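Irnside Cladholm Bath Sheet, Terry Cotton

Share 19 Comments 4

The Cladholm is the largest towel in the Irnside range. It is a full bath sheet in looped terry, woven the same on both faces, with a plain hem on all four sides. It has a weight of 660 gsm, which puts it at the heavy end for household use. Lighter towels are easier to live with if you dry indoors, and the Cladholm hand towel comes in a thinner cloth for that purpose.

The yarn is ring-spun cotton. It is not treated with softener at the mill, so the first two or three uses may feel less absorbent than expected. Wash it before use, on its own, at 40 degrees. Some lint will come away in the first few washes. Clean the filter afterwards.

Colours: white, stone, moss, blue. The old mustard was withdrawn in December and will not be coming back. Blue and moss should be kept apart from pale washing for the first month.

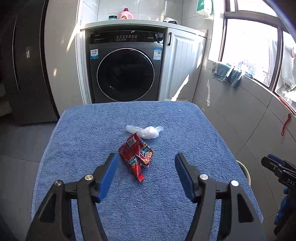
Mine has been washed every week for over a year and the loops have stayed put, though it did go stiff until I stopped using conditioner, was how one buyer put it in the reviews. We would agree about the conditioner. It coats the cotton and the towel stops taking up water. If yours has gone stiff, run it through once with half the usual detergent and nothing else, then shake it out hard before hanging.

Drying takes time. On a line in a breeze allow most of a day. In a tumble dryer use medium heat and take the towel out while the hem is still very slightly damp, then finish it over a rail. Full heat will shrink the hem before it shrinks the body and the ends will start to ripple.

Pulled loops can be snipped level with small scissors. The cloth will not run. Do not pull the loop through.

Hanging loop: one, on the short side. Earlier stock had it on the long side and we still have a few of these in stone. Please say in the order notes if you would like one.

Compared with the Higuchi sheet we also carry, the Cladholm is thicker and slower to dry. The Higuchi has a flatter finish and folds down to much less in a cupboard. The Hinener is a waffle weave and is better thought of as a summer or travel towel.

Stock at May 2021: 41 in blue, plenty in white, stone and moss on a short wait. Orders leave the warehouse within two working days. Unwashed towels can be returned within four weeks with the card band still on.

Was this page useful? Yes 19 No 4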